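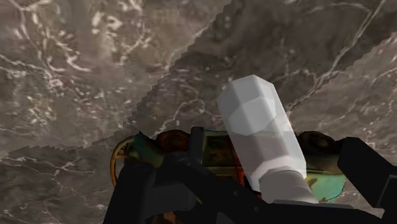
Image: Nulo project files

Voduvora Owl Pellet Counts, README

Hi, and thanks for downloading! I've been picking apart barn owl pellets from the Fekeser valley for a few winters now, and this is the whole pile of it typed up so other people can use it. If you only want the numbers, open pellets.csv and skip the rest of my rambling.

What you get

There are 1,005 rows, one per pellet, collected under 18 nest boxes. Each row has a box code, the month I picked the pellet up, its length in millimeters, and a count of skulls by prey type (voles, shrews, mice, small birds, other). A second file, boxes.csv, tells you what kind of building each box is on and how high up it is. I rounded the locations on purpose, so please don't write to me asking for better ones. Barn owls don't need visitors in nesting season!

How I counted

I soak each pellet in warm water, tease it apart with tweezers, and count skulls. If there's no skull but I find a matching pair of lower jaws, that goes down as one animal. Loose leg bones never count. I know some people do it differently (the old Kanagaratnam sheets I started from used jaws only), so be careful if you're mixing this with anything else.

Things to watch out for

The month is when I found the pellet, and the owl could have dropped it weeks earlier. January is heavy, with 182 pellets, mostly because I had time off and went out a lot. Please don't read that as hungry owls.

Shrews are lumped together. I tried splitting them by tooth color and didn't trust myself.

Broken pellets have a blank length, and that's a real blank, so don't fill it with zero. I recounted 50 pellets to check myself, and the second counts are in the recount column. Small birds came out worst (those skulls crush if you look at them funny).

Using it

Classroom, thesis, hobby map, whatever you like. Just mention Voduvora and say which version you used. If you spot a typo, send me the row number and what you think it should be.

Last updated 27 Sep 2021. The box codes changed in this version, so old scripts will need a fix.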